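Trikside Bedroom Laundry Notes
README for the folder of the same name

Last updated Friday, January 27, 2023
Kept by Rosaura Grajales

What is in the folder

Welcome, and thank you for reading this before opening everything at once (I never manage to do that myself). The folder covers one small household chore in one bedroom: picking up the clothes that have been left on the bed and getting them to the basket. It grew out of a longer set of notes on bedroom tidying that we call Grornov, which also takes in making the bed and hanging up coats, and which had become so large that people were giving up halfway through the file list.

There are 105 entries. Each has a short text note and a few pictures, and the notes were all written the same day the clothes were moved, while we still remembered which piece had been awkward. A few are only a line long. Others ramble, and I'm afraid most of the rambling ones are mine.
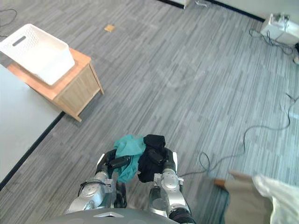 The clothes

We stayed with soft, everyday things, the kind you pull off at night and mean to deal with in the morning. In the notes they go by color, so you will read "the teal one" and "the black one" over and over. I did try giving them proper garment names early on, but a crumpled top and a crumpled pair of shorts look so much alike in a heap that we kept disagreeing, and color was something we could all live with.

Nothing is folded on the way to the basket. If you are looking for folding, please go to Skostuvby, where there is a great deal of it – sleeves, collars, fitted sheets, the works.

The room

The bed has white bedding and a taupe blanket, and the basket is white plastic with an oval handle hole. It stands on the light wood nightstand, at a comfortable height for dropping things in. The floor is gray striped carpet. I mention the carpet because several readers asked whether the stripes came from vacuuming, and they are simply the pattern.

We did not straighten the bed between entries. A sheet that has been sat on and leaned over gets its own hills and valleys, and a shirt lies differently on it than it would on a smooth one.
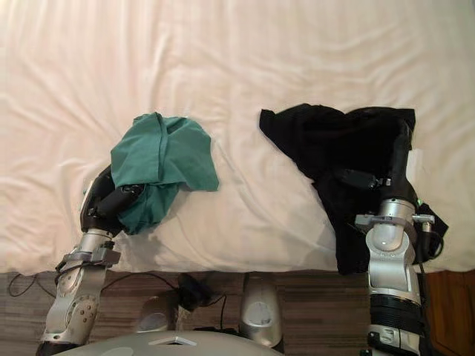

How the notes are written

Every note starts with where the clothes were, then which piece was taken first, then where each one ended up. "Together" means that both pieces were carried over in the same trip. "Dropped" means a piece touched the floor at any point, even if it was picked up again right away, and "hanging" means it went in with some part left over the rim. Please keep to those words if you add anything – I spent a long evening last winter changing "draped" and "dangling" and "half in" to "hanging" and would rather not do it twice.

Spelling has been tidied a little. Opinions about the blanket have been left as they were.

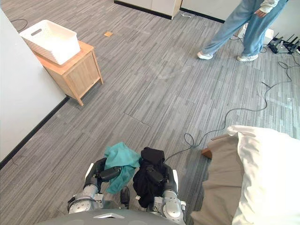 Known gaps

Around 100 of the entries have complete notes. The rest are missing the line about which piece went first, and I have left that line blank where I couldn't be sure. There are also 2 entries with the same title, which I will sort out in February along with the Khokhar bathroom towels.

Corrections are very welcome. Send me the entry title and the sentence you would change, and I'll add your name to the list at the bottom of the notes file.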